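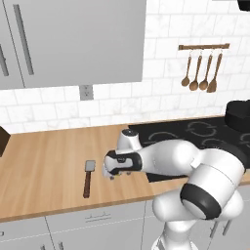 DAKSTEAD, 4 February 2019

Households in the north of Dakstead will pay more for water from next month after the town council approved the first rate increase in six years.

The change adds $2 to the monthly base charge for homes served by the Marras pumping station. The council voted 5 to 2 in favor at its regular meeting. Customers on the south side, who get their water from the Ginen wells, will see no change until the fall.

The money will go toward replacing old pipe under Plason Street and the blocks behind it. Crews repaired three breaks there in December, and the largest left 492 homes without water for most of a weekend.

"We were patching the same stretch over and over," said Yolanda Cifuentes, the town's water superintendent. "Some of that pipe went in before my parents were born. It has to come out."

The first phase covers almost 400 yards of main between the post office and the rail crossing. Work is due to begin in April if the ground has thawed. Plason Street will be down to one lane on weekdays, and parking on the east side will be closed until the trench is filled.

In all, 919 homes will be moved to the new line. Cifuentes said each address will get a door notice two days before its water is shut off, and most shutoffs should last under four hours. Residents may see cloudy water at the kitchen tap afterward. The town advises running cold water for five minutes before drinking it or cooking with it.

Two council members who voted against the increase said they wanted the town to apply for a state loan first. A motion to delay the vote failed.

Customers over 65 and those with low incomes can ask for a reduced base charge. Forms are at the billing window in town hall and must be returned by the end of the month.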